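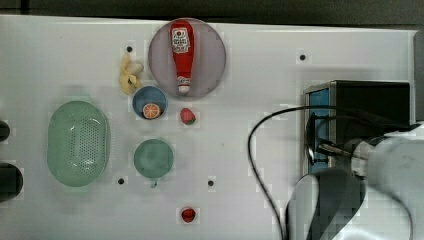 Gripper Notes, Part 4: Cable Slack and the Ketchup Bottle

September
Posted by Lakmal Begum

Most of the last two weeks went into the cable. The arm had been losing its gripper signal on long reaches to the left, and I blamed the driver board until I logged joint positions against the dropouts. All of them fell in the same part of the workspace. The connector was being pulled sideways a little every time the wrist turned past a certain angle.

The cable now runs in a wide loop across the table with enough slack for the full reach. It is ugly and it gets into the overhead view, but the dropouts have stopped. I ran 477 cycles overnight with an empty gripper and the log is clean. A proper cable guide can wait until I have settled on a mounting position for the base.

Objects

The test set is toy kitchen stuff: bowls in different sizes, a plate, a colander, a ketchup bottle and some fruit. I picked it for the spread of shapes. The strawberries are small and leave little room for error in the approach. The banana is curved, so the planner has to choose a grasp point instead of closing on the center of the bounding box. The colander is the largest item and I use it as a target only.

The tabletop is white, as are the arm housings. This was a poor choice for segmentation. With the threshold I used in Part 3, the arm merged with the table whenever it came in from the lower right. I now mask the arm from its joint angles before doing anything with color. The small mounting holes in the top also showed up as objects at first. A minimum area filter removed them.

The bottle

Fesoscombe is what I call the planner, for want of anything better. It handles one object per container without much trouble. An orange slice in the blue bowl is found, and the bowl is treated as occupied. The bottle lying on the plate is a different matter. It takes up nearly the whole diameter, so very little of the rim shows past its two ends, and the ellipse fit used to weight those parts heavily. The result was a plate center off by up to 20 mm, always along the length of the bottle.

I changed two things. The fit now ignores edge points that lie close to a strong red region, and the remaining arc on either side gets equal weight. The error dropped to where the gripper can deal with it. The white cap still causes trouble against the table on some runs, and I have not found a clean fix.

Grasping the bottle is simple by comparison. The fingers are curved, so they need to come down square to its long axis. If they are rotated much, the bottle rolls as they close. I have limited the wrist error on approach to 2 degrees and slowed the last part of the descent.

Still open

The green bowl has a small tab on its edge, and the fit sometimes takes the tab as part of the rim. I may crop anything that sticks out past the median radius.

Lighting needs to be fixed in place. Results in the afternoon differ from results after dark, and I would like to stop retuning the color limits.

Next is sorting the strawberries into the green bowl with the start positions changed on each run. The code needs a cleanup before I put it up, mainly the calibration script, which still has my table dimensions typed into it in several places.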